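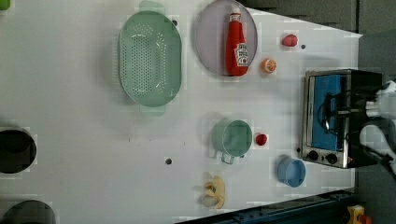
Re: Play kitchen stuff, what do you keep out?

quintela_mom: Got the table out at 4 and we're playing diner. The green colander is my favorite, I'd use it for real grapes!

Trutley32: Ketchup stands up on a plate, always. House rule.
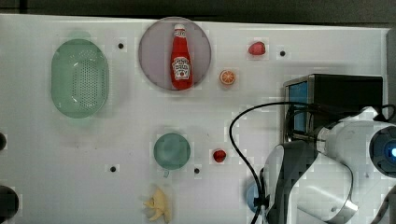
Ketchup up, orange slice on the side

zumelura: Disagree, mine gets laid down. Standing bottles get knocked over by lunch. And where's the bread??

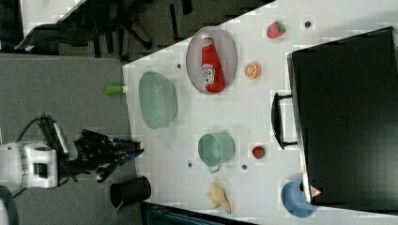

Re: Re: Play kitchen stuff

Trutley32: Ok but who serves ginger root at a diner lol. I'd lose that and keep the strawberries.

quintela_mom: Ginger stays!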